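Gilbert Kitchen Counter Cell: Product Information and Safety Notice

Product: Gilbert simulated counter-clearing cell
Supplier: Stikeo
Applies to: all Gilbert licenses issued before the September release
Status: corrected release available
Action required by license holders: yes

Overview

Gilbert is a software test cell for single-arm manipulators working at a kitchen counter. It allows a laboratory to try out a control policy in simulation before the policy is sent to a physical arm. The package contains the counter, the wall and floor surfaces, a library of household and non-household objects, an arm model with a parallel gripper, and a monitor that records contact, joint load and clearance to fixed surfaces.

Each run begins with a cluttered counter. The operator sets the mix of objects, and the cell places them. Sharp tools and other hazardous items may be switched on as a group or one at a time, so that a policy can be tested on what it should leave alone as well as on what it should pick up.

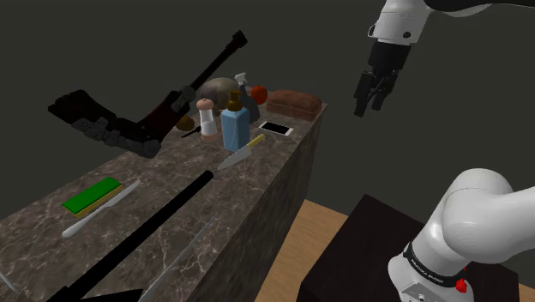 License holders should read the following notice before running any policy that has been trained or scored in an earlier release.

Description of the fault

Stikeo has confirmed a fault in the clearance monitor. Under certain conditions the monitor failed to stop the arm when the gripper came down too close to the front edge of the counter. The stop limit is set at 22 millimeters. In the affected releases, the limit was applied to the top surface of the counter and to the objects resting on it, but was not applied to the vertical front face.

As a result, a policy could bring the fingers in below the edge line, make contact with the front face and still receive a passing score. The run log showed no warning. A policy that passed in this way could damage the gripper or the counter if it were loaded on a physical arm.

The fault was reported by Osembridge on a Tuesday, after a policy that had completed 3,000 simulated runs without a stop struck a cabinet front during its first supervised trial on hardware. The trial was being run at reduced speed and the operator used the emergency stop. There were no injuries. One finger of the gripper was bent and has been replaced.
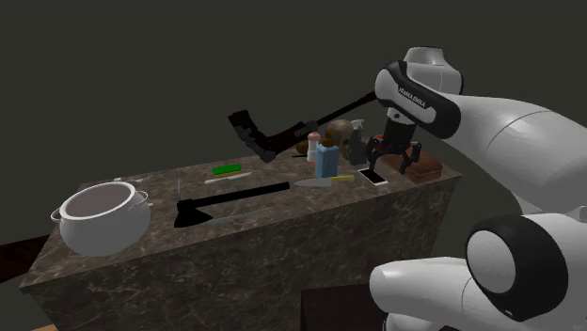
Image: Stikeo / Gilbert simulation output

Cause

The counter in Gilbert is built as two parts, a top slab and a front panel. When the veined stone finish was added to the library, the front panel was saved under a new name. The clearance monitor continued to look for the old name. It did not find it, and it did not report that it was missing. Counters in the plain finish are not affected.

A review of stored logs was carried out by Adhiambo Wanyama and Régis Besson. Of the runs examined, 666 contained contact with the front face that should have ended the run. The greater part of these took place while the arm was reaching for items placed near the front of the counter.

A second and smaller matter was found during the same review. Long items, such as rods and long-handled tools, were treated by the monitor as if they ended at their midpoint. Clearance to the far end of such items was therefore overstated. This has also been corrected.

Changes in the corrected release

The monitor now checks every fixed surface in the cell by type, whatever name it carries. If a surface cannot be matched, the run will not start and an error is shown to the operator.
Long items are measured over their full length.
The run log now lists the smallest clearance reached to each fixed surface, including drawer and door fronts and their handles.
A wrist view aimed at the counter edge can be saved with any run that ends in a clearance stop.

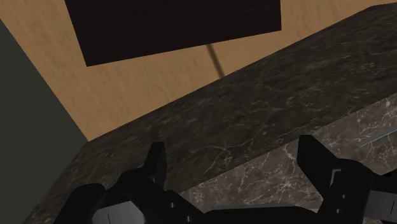

Annick Le Goff wrote in response to the first version of this notice that a corrected monitor would not be enough for laboratories with policies already in service, and asked that Stikeo state plainly whether old scores could still be relied upon. They cannot. Any score obtained on a counter in the stone finish should be treated as void until the policy has been run again.

Required action

1. Stop using affected policies on physical arms.
2. Install the corrected release. The installer will keep existing object lists and operator settings.
3. Run each affected policy again from the start. Partial runs from an earlier release cannot be carried over.
4. Keep the old logs for 2 years.

License holders who obtained Gilbert through Bukton will receive the corrected release from Bukton directly and should not install both versions on the same machine.

Related items

Gilbert object library, household set
Gilbert object library, hazardous set
Wrist view add-on
Operator manual, corrected release

Contact for this notice: Armelle Lecomte, Product Safety, Stikeo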